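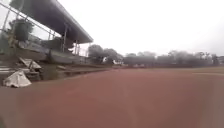 I went to the open day at the Drondthorpe athletics ground expecting to be sold something, and I was. The ground is being offered to clubs, schools and anyone with a checkbook as a "restored heritage venue." Bedoya, the firm handling the restoration, had put up banners at the gate with that phrase on them. I had driven 65 miles, so I decided to take the word "restored" seriously and go look for it.

## The track

The surface is the best thing there. It is reddish brown, smooth and even, and it runs off a long way before the bend. I walked a stretch in ordinary shoes and found no holes and no ruts. If you have ever trained on a neglected municipal track, you will know how rare that is.

What I did not find along the stand was a lane marking. The leaflet says the ground is "ready for competition." A guide in a Bedoya jacket told our group that lines would go down in July, after a final inspection, and then moved on quickly to the subject of parking. I asked whether the surface would be resurfaced or only painted. He said it was under review. I wrote that down, with a question mark next to it.

## The stand

The covered stand is the reason people want to save the place, and I can see why. It is a long concrete thing with a flat roof that sticks out over the seats on slender posts, and from track level it has a certain nerve to it. The leaflet calls it "an icon of its period" without saying which period.

It also calls it "fully refreshed." The concrete is weathered. I don't mind weathered concrete, and I would take it over a coat of cheap paint any day, but somebody should choose one story and stick with it. Down at the foot of the tiers a crumpled white tarp or sack was lying right at the edge of the track, and close by a loose slab or board sat tilted on the steps. This was the day the public had been invited. Our group was steered up the far end.

Seating is listed as "generous," with no number attached. The seats are the steps. You sit on gray concrete, and after the 2 talks we were given I can report that it is hard. Bring a cushion. A woman next to me had brought one and I envied her for most of an hour.

Up near the top there is a thin metal railing, and a potted plant has been put up there too, under the roof. According to the leaflet this is part of a "greening program" by Jumach, a landscaping outfit. I like plants. I would like a second look at what the program costs before I call it a program.

## The talks

The first talk was about history and was fine, if long. The second was about money and was short. Prurico, which wants to run the bookings, plans to charge $90 an hour for the track and $80 for use of the stand. You apparently can't hire one without the other on meet days. When a man from a running club asked what the stand fee included, the answer was "access and atmosphere." He asked again. It includes access.

There was nothing on changing rooms, which were locked. The restrooms were open and clean, and there was soap. Coffee was sold from a van by the gate, and it was the only thing all day that came with a price list you could read before you paid.

## Would I book it?

For training, maybe. The surface felt good underfoot and the setting beats the chain-link box my own club uses. I could see a group of us doing long repeats there on a mild evening and being quite happy.

For a meet, I'd hold off until I had seen lines on the track and a written list of what the fees buy. I'd also want to walk the whole stand, including the end we were led away from. I left my email address on the sign-up sheet under "more information." So far I have received a newsletter, with a photo of the banners.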